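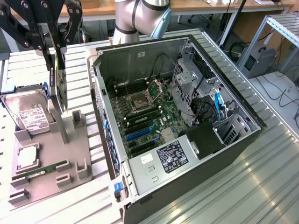 Open desktop tower on its side, CPU socket uncovered.

Zurkine Building Users Group
Minutes of the June meeting
Start 4:00 p.m., Room 2, Zurkine House
Quorum present. Apologies were received from the second-floor tenant and from Nultine (lift contractor).

1. Minutes of the previous meeting
Approved with one correction. Under item 4, "supply duct" should read "return duct."

2. Matters arising
2.1 Loading bay lighting. Replacement fittings installed. Item closed.
2.2 Bicycle store. The door closer still fails to latch in wind. Lepik to adjust or replace. Carried forward.
2.3 Key register. 39 keys are on issue against 41 recorded. Tenants to check their own holdings and report to the building office.

3. Heating and ventilation
3.1 The building office reported that the air handling unit serving the north side tripped 16 times during the period. All trips were logged as low airflow. Filters were changed after the ninth trip with no change in the pattern.
3.2 Pralteck inspected the unit and found the differential pressure switch set below the value on the commissioning sheet. The switch has been reset. Belt tension was within tolerance.
3.3 The meeting asked whether the commissioning sheet is still valid following the partition work on the ground floor. Pralteck's view is that it is not, as two supply grilles were blanked at that time. A rebalance of the north side was quoted at $300 per floor.
Agreed: rebalance to proceed on the ground and first floors only. Second floor deferred until the tenant can attend.
3.4 Cooling setpoint. Tenants' requests ranged from 70 to 75 degrees. The current setting of 73 stays in place until the rebalance is finished.

4. Electrical
4.1 Panel schedules on the first floor do not match the circuits as wired. Lepik to trace and relabel outside working hours. Tenants will receive notice of each outage.
4.2 Extension cords are not to be run through doorways or connected in series. Requests for additional outlets go to the building office on the standard form, with the load stated in watts. 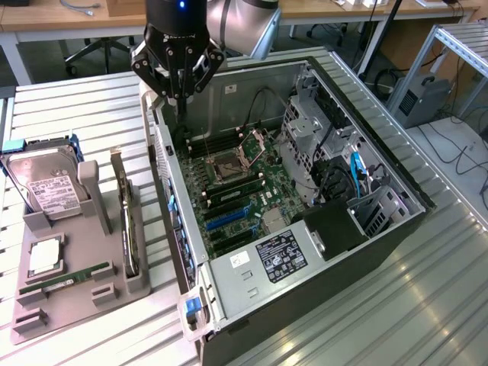 On item 4.2, the ground-floor tenant objected that the form asks for a load figure that few occupants can supply, and that two requests had been returned unread for want of it. The building office replied that the rating plate is sufficient and that the form will be reworded to say so.

5. Water
5.1 The hot water return temperature at the far end of the first floor was below the required value on two readings. Balancing valve to be checked by Pralteck at the same visit as 3.3.
5.2 The drinking fountain by the stairs remains isolated pending a new cartridge.

6. Lift
Written report from Nultine taken as read. Door reopening times are within limits. The car light is to be replaced at the next service.

7. Any other business
7.1 Recycling containers are being filled with packing foam. Foam goes in general waste.
7.2 The roof hatch alarm will be tested at 7:30 a.m. on the morning of the rebalance.

Next meeting: September, 4:00 p.m., same room. Agenda items to the building office in August.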